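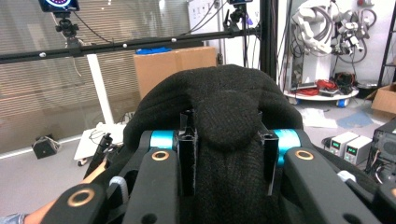
# Do actors in period dramas really grow their own beards, or is it all glue?

Asked by Tatu Laizer, 4 December 2018

I've been watching Carndale with my sister and we disagree about the lead. In the first two episodes he is clean-shaven, then there's the winter and he has a full beard down to his collar. By episode five it's gone again. She says he grew it and they filmed in order. I say it's stuck on, as you can see it change shape a bit in the scene at the mill.

How is it normally done on a series like this? And if it is fake, how long does it take to put on each day? I tried looking for a making-of but only found a short clip about the horses.

**3 answers**

---

**Jericho Pangilinan**

Fake. They're always fake.

---

**Balthasar Riedl**

I can't speak for Carndale itself, but I worked in hair and make-up for 8 years, mostly television, so I can tell you how it usually goes.

Series are hardly ever filmed in story order. They are filmed by location. If the mill is only available for one fortnight, every mill scene gets done in that fortnight, whichever episode it belongs to. An actor who has to be bearded in the morning and shaved in the afternoon can't use his own, so he stays clean-shaven and wears a piece.

A good beard is hand-knotted onto very fine lace, a hair or two at a time. It's made in sections, normally the chin, the sides and the moustache, so the face can still move. The lace is stuck down with spirit gum or a medical adhesive and the edge is pressed in until it disappears. A full one took me 40 minutes on a good day, longer if the actor had already had breakfast and wanted to talk. It comes off with remover at night, the lace is cleaned, and the piece is pinned back on a block to be dressed for the morning.

The change of shape your sister's side has to explain is probably one of two things. Either there was a second beard (we always had a spare, and no two match exactly) or the corners of the mouth had lifted. Eating scenes are the worst for that. Rain is bad too.

Some actors do grow their own. It's more common on films, where one person may only need one look. Even then we often filled in the thin patches with loose hair laid on by hand.

Cost varies a lot. I had one made for 800 pounds, and that was for a supporting part.

*Edit: someone asked in a message about stubble. That is usually real, or chopped hair stippled on over wax.*

---

**Hubert Nägeli**

I agree with most of the above. On a small film I was an extra in, the lead had grown his own and then had to shave for reshoots, so they made him a false one to match. I couldn't tell which was which when I saw it at the cinema.

Look at the ears. If the sideburns are a slightly different colour from the hair above, that's where the piece starts.

---

**Comment from Tatu Laizer:** Thanks Balthasar. We went back to the mill scene and he is eating soup in it. My sister still says he grew it.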